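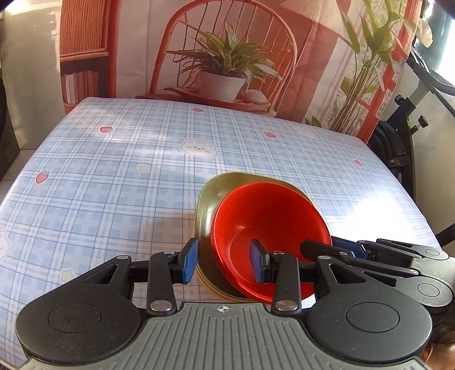 4.2 What the starter kit does and does not cover

The Eltine kit is sold as a complete path from hand-held demonstrations to a working policy, and the vendor's brochure leans hard on the word "household". We tested that claim on stacked tableware. Nested bowls are a fair test, as the rims sit close together and a small error in finger height picks up two bowls or none. In Figure 4 the fingertips of the near gripper sit on either side of the right rim of the red bowls, while a second gripper reaches in from the left. The operator has to decide which rim to take, and the kit's software keeps no record of that decision. It stores finger opening and tool path only. Dlamini and Bouzid raised the same complaint about an earlier release, and we see no sign that it was dealt with.

We recorded 121 demonstrations with 11 operators. The vendor recommends 20 minutes of practice per person and calls this enough for "expert-level data". We doubt it. Two of our operators were still closing the fingers too early at the end of the practice period, and the built-in quality score passed their recordings anyway - the score seems to reward smooth motion and little else.

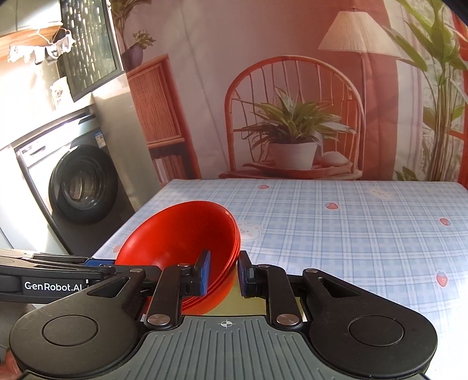 Figure 4. Bowl-stack task, two-gripper condition.

A second concern is the backdrop advice. The manual suggests hanging a printed room behind the table to add visual variety, at one print for every 10 sessions. A flat print with creases in it is a poor stand-in for a real room, and we found no test in the vendor's material that compares the two. Matar (personal communication, November) reports that her group at Clendirgate dropped the prints with no change in results. Her sample was small, and so is ours.

None of this makes the hardware bad. The price, though, is set by the promise of finished training data, and on this task we would not pay it without access to the raw recordings and a plain account of how the quality score is computed.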